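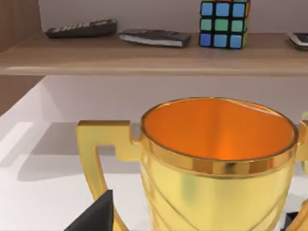 Figure 1. Large cup between the two fingers of the gripper, simulated run.

Project Report: Missed Grasps and Dropped Parts in the Tabletop Clearing Task
Group 12, Sunday, June 25, 2023

1. What we set out to do

Our group used the Morkico simulator with the Litano task set. Two arms share one white table and have to put small items into an open cardboard box without touching the trophies or the plant. We were supposed to compare two grasp planners. Most of the term went into a fault instead, so this report is mainly about that.

2. The fault

We ran 213 episodes with the Pruvska planner. In 42 of them an arm stopped with its fingers closed and nothing between them, and the log still said "grasp OK." The arm then went to the box and opened over it as if it had a part. In 11 episodes an arm also hit the large cup on the way. On real hardware that would be a safety matter, so we stopped the comparison and looked for the cause.
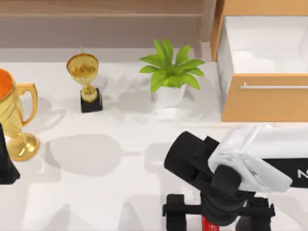 Figure 2. Gripper at the lower right with nothing held. The cabinet drawer is open.

3. Cause

The grasp check read the commanded finger width, not the measured one. If the fingers were told to close to the width of the part, the check passed whether or not the part was there. We found this by plotting both values for one bad episode. They matched until the fingers closed, then the measured width kept dropping to zero.

The collisions had a second cause. The keep-out zone for the large cup was a plain cylinder fitted to the bowl, and the handles stick out past it. The planner treated the space next to a handle as free.

4. Changes

The check now uses measured width and finger force together, and it has to hold for half a second. If it fails, the arm stays where it is and reports an error. The keep-out zone is now a box that includes both handles. We did not change the arm speed.
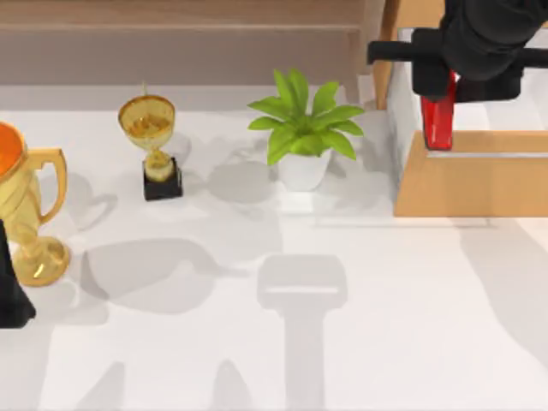
5. Retest

We repeated the 42 bad episodes with the same seeds. The false "grasp OK" did not come back. Two episodes ended with a timeout because the larger zone left the left arm no path, and we have not fixed that. The second planner still has to be run, and we plan to do it in September.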